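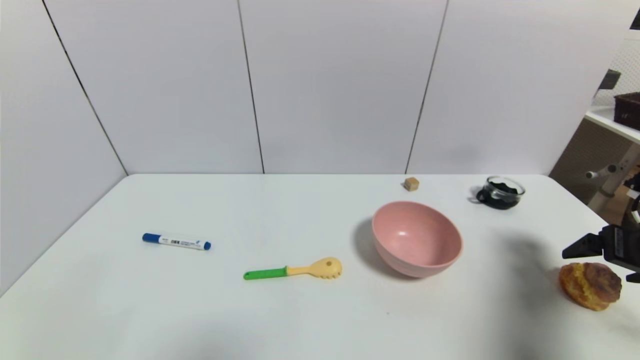

Home Handbook Downloads Build Nights Contact

Susham Robotics Club Handbook
Section 4: Setting Up the Table for a Pick-and-Place Session
Last updated 31st December

Welcome back, and if this is your first time running a table on your own, welcome to the fun part! By now you should have worked through Section 3 with Mireille Lefèvre or one of the older students, so the arm is bolted down, the gripper opens and closes when you ask it to, and you know where the stop button is. If any of those three things makes you pause, please go back a section. We would much sooner have you start late than start worried.

Set aside a good half of your first evening for this. It goes faster once you have done it a few times, and Didier Delaunay can get a table ready while eating a sandwich, but he has had years of practice (and we do ask that you keep your own sandwich in the hallway).

4.1 Preparing the table

1. Wipe the white tabletop with a barely damp cloth and let it dry. Marker smudges have a way of confusing the Flonitz software, which will happily send the arm off to pick up a smudge.

2. Stand the white panels along the back and the side of the table. Push them together until the seams are as thin as you can get them.

3. Turn on the room lights and close the blinds. Shadows on the table are fine, and you will always have a few, especially near the gripper. What you want is for them to stay put while you work.

Note: If you have the table by the shelves, leave the woven basket where it is. The panels stop short of that corner and the software has been told to ignore it.

4.2 Laying out the objects

4. Choose your objects from the Skomach box. A good mix has something long and thin, something round, something small and square, and something with a handle. The marker, the toy spaghetti server, the pink bowl, the wooden cube, the glass cup and the pastry make a very nice set for a second or third session.

5. Spread them out so that the open fingers can come down beside each one without touching its neighbor. Beginners nearly always put things too close together. I did it myself for most of October.

6. Keep the cap on the marker. Push it until it clicks.

7. Put the cup toward the back, where the arm will not sweep across it on the way to something else.

CAUTION: The cup is glass. Never use it for a first run with a new program. Practice the path with the cup off the table, then put it back when you are happy.

4.3 The first reach

8. Call out "arm moving" in a good loud voice, and wait until everyone has stepped back.

9. Load program 693 from the Deng folder and set the speed to 2. Please leave it there for the whole first session, even if things are going beautifully.

10. Bring the gripper in from the side of the table, fingers open, and stop it just short of the object you have chosen. Look at it from the front and then from the side before you let it close.

CAUTION: Keep your hands off the table whenever the arm has power, even to straighten something that has rolled. Press stop first, every single time.

11. Write down your result in the log, including the misses. The club has 1,787 tries recorded so far, and the misses are the pages we go back to most.

If the gripper closes beside the object and comes up with nothing, turn to Section 5, which covers lining up the camera.

We use cookies to remember your page settings. Accept Decline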